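Cord stopper on mesh drawstring bags keeps slipping in the wash

Awuor Temba
Posted 29/08/2021
1664 views

I have a set of mesh bags from Prevus that I use for laundry at home and for packing when we travel. They close with a drawstring and one of those little push-button cord stoppers. When they were new they held shut fine. Now on most of them the stopper slides back along the cord partway through the wash, the neck opens up, and I find socks and kids' underwear all over the drum. Last week a bra hook got into a sweater that wasn't even in a bag.

Things I have tried so far: tying the cord in a bow on the far side of the stopper (comes undone), tying it in a real knot (holds, but then I can't get it out when it's wet and I end up picking at it with a fork), and a safety pin through the neck (worked, but it left a rust mark on a pillowcase).

The mesh is still good, no holes, so I don't want to throw them out. Is there a way to get the stoppers to grip again, or should I be closing these some other way? Washer is a front loader and I use the normal cycle at 1200 spin. They don't go in the dryer.

17 shares

mill_creek_dana

The spring inside the stopper is probably tired or gummed up. Detergent and softener leave a film on the plastic and on the cord, and once both sides are slick the stopper can't bite. Try this before you buy anything.

Soak the stopper end of the bag in a bowl of hot tap water with a good splash of white vinegar for half an hour. Press the button in and out while it is under water, a couple dozen times. Rinse it, press it some more, and let it dry with the button out. Wash the cord too. Run it between your fingers with a little dish soap and rinse until it doesn't feel slippery.

If it still slides, look at the cord. Old cord goes flat and thin where the stopper usually sits. Move the stopper to a fresh part and see if it holds there. If it does, the stopper is okay and you need new cord. Fabric stores sell it by the yard. Take the old piece with you to match the thickness, and if you're between two sizes get the thicker one as long as it still goes through the hole with the button pressed.

To change the cord, tape the new end to the old end, end to end with no bump, and pull the old one out slowly so it draws the new one through the channel. If the tape lets go halfway, use a safety pin on the leading end and work it around by feel. Melt the ends of the new cord with a lighter if it's nylon or polyester. Let them cool before you touch them. Cotton cord won't melt and I would not use it here anyway, it swells.

Skip fabric softener on loads with these bags in them.

oldharbor77

just buy zipper ones

Pete in the Valley

I ran the drop-off counter at the Clalell laundromat for a few years and we handled a lot of net bags. The stopper isn't meant to do all the work. It is there to hold the neck closed while you carry the bag. In a washer the load pulls on the neck the whole time and a stopper alone will creep, even a new one.

What we did was this:

Fill the bag halfway, two-thirds at the most. A full bag pushes against its own neck. It also doesn't get clean in the middle.

Pull the cord tight with one hand and slide the stopper right down until it touches the mesh. If there's a gap, the neck opens by that much as soon as it moves.

Twist the neck a few turns below the stopper, fold it over on itself, and put a thick rubber band or a hair elastic around the fold. It comes off wet with no trouble. We went through a big box of rubber bands every couple of months, but at home you'll lose one now and then and that's it.

Tuck the loose end of the cord inside before you close up, or shorten it. Long tails wrap around other things in the load, and that is what drags the stopper back. I think that is more of your problem than the springs.

Two bags in one load is fine. Don't put one bag in by itself or the washer goes out of balance on the spin.

For packing I wouldn't bother with any of this. The stopper by itself is plenty inside a suitcase.

Comments (5)

lorene_b: The hair elastic works. Use the kind without the metal piece.

mill_creek_dana: Agree with Pete about the tail. I forgot to say mine are all cut short.

T. Okafor-Reed: Does the vinegar hurt the spring? I had one rust solid.

mill_creek_dana: Half an hour hasn't hurt mine. Rinse it well and don't leave it overnight.

Awuor Temba: Thank you both. What I ended up doing is below.

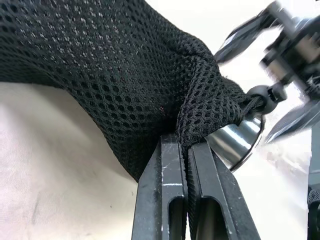
Shortening the cords made the biggest difference, so I'm marking Pete's reply as the one that solved it. I did the vinegar soak on all of them first and it got two of the stoppers working again, but they still crept with the long tails on. Then I cut the cords down and melted the ends. On the black bag you can see how much I leave, only a short stub past the stopper, with the neck pulled in until the mesh bunches up in tight folds. Don't go shorter than that or you have nothing to hold on to when you press the button. Remember to open the bag all the way before you measure, because I cut the first one with the neck half closed and now it won't open wide enough to get a towel in. That one is for socks. For the wash I add the twist and a hair elastic, and nothing has come out in five loads.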